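The Widari Chair
Catalogue note to Lot 645

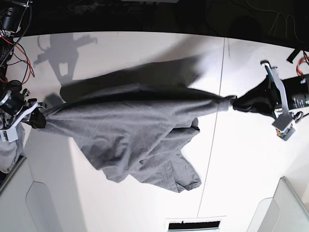
The Directors of the Deschamps Saleroom wish to set out the history of Lot 645, a low armchair in walnut with a seat of undyed goatskin, so that bidders may be fully informed before the sale of 2021-09-21.

The chair was made by Mathis Poulain in the village of Etis, where he kept a workshop for the greater part of his life. It was ordered by the Widari family, who required a seat suitable for a person of advanced age and short temper. The order survives. It asks for arms "wide enough to hold a cup and a letter at once" and states that the legs are to be of equal length, this having been a matter of dispute with an earlier maker.

Mr Poulain delivered the chair in June. It was returned within the week. The accompanying letter stated that the chair was handsome and well made, and that it faced the wrong way. Mr Poulain replied that a chair faces whichever way it is put. The family answered that they had put it towards the window, and that by morning it had been facing the door.

The chair was sent back to Etis and delivered again on 3 occasions. The workshop ledger records each journey, together with the carrier's charge, which Mr Poulain paid without comment. After the last return he wrote a single line in the margin: "Kept. It may look where it likes."

He sat in it for the rest of his working life. Visitors to the workshop remembered it beside the stove, turned towards the lane. His daughter, from whose estate it now comes, kept it in the hall of her house at Tindolero and did not permit it to be moved for cleaning.

Condition: good. The walnut has darkened on the left arm, where a cup has stood. The goatskin is worn at the front edge and has one old repair in waxed thread. The height to the seat rail is 70 cm less than that of the back. An estimate of 1,000 has been placed on the lot.

The chair has been on view in the east gallery since Monday. Our porters set it square to the wall at the close of the day, in accordance with house practice. The Directors have been asked to record that on Tuesday morning it was facing the road to Etis - and that, after some discussion, it was left there.

Bidders should arrange their own carriage.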